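**Packing cell going in at our place. What happened to the packers at yours?**

**kudcombe_dave** · May 18, 2021
We run a small parts warehouse, 30 people on days. Management told us in March that the first robot cell is going on the packing line, the arms that pick the item and load the tray. They say no layoffs. I have been a packer for 13 years and would like to hear from people who already have one. What did your job turn into?

**tbone_nights**
Ours went in two years ago. Nobody got fired. Three people left and weren't replaced. Make of that what you want.

**K. Hedlund**
Depends who runs it. At Wistgate they trained four of us packers as cell operators and it came with a raise. You clear faults, swap the grippers, teach new positions when the product changes. Less lifting. My back is better than it was.

**tbone_nights**
> Less lifting.

Sure, and more standing. You wait for it to stop, then you run over and fix it. I used to pick my own pace. Now the pace is whatever Jilix set on the screen and the lead asks why we had 45 minutes of downtime.

**K. Hedlund**
We had that for the first few months too. We asked for stop time to be logged by cause and it quit being blamed on the operator. Ask for that before it goes live.

**kudcombe_dave**
Logged by cause, good, writing that down. What kind of stuff does it actually handle? The salesman said anything under a certain weight.

**Amirul_H**
Salesmen say that. Boxes were fine for us from day one. Bags were bad and still are. Round things took a lot of teaching. We do tape rolls now by putting one finger through the core so the roll hangs on it. One of our packers came up with that, by the way. The integrator had been trying to squeeze it from the outside for a week.

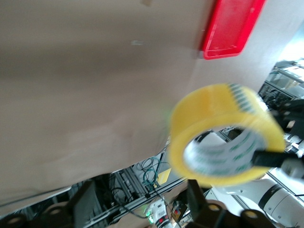
Bram Van Dijk got nothing for an idea like that at our plant, so get it in writing now how suggestions are paid. His saved a full shift of rework and he got a handshake.

**Amirul_H**
Ours got a gift card. So yes, same problem.

**tbone_nights**
That's my point though. They need what we know to get the thing running, and after that they need fewer of us.

**K. Hedlund**
Fewer packers, yes. We also took on two techs, and one came off the dock. I wouldn't call it all bad.

**tbone_nights**
Two techs for how many packers?

**K. Hedlund**
Fair question. The line was 40 people and is smaller now. All through retirement and transfers, but smaller.

**kudcombe_dave**
Thanks all. There is a meeting with the plant manager next week. So far my list is stop time by cause, pay for operators, pay for suggestions, and who gets picked for training. Anything else?

**Kekeli W.**
Ask who covers nights when it faults. We found out the answer was the one operator on shift, alone, with a phone number for support that rang through to voicemail.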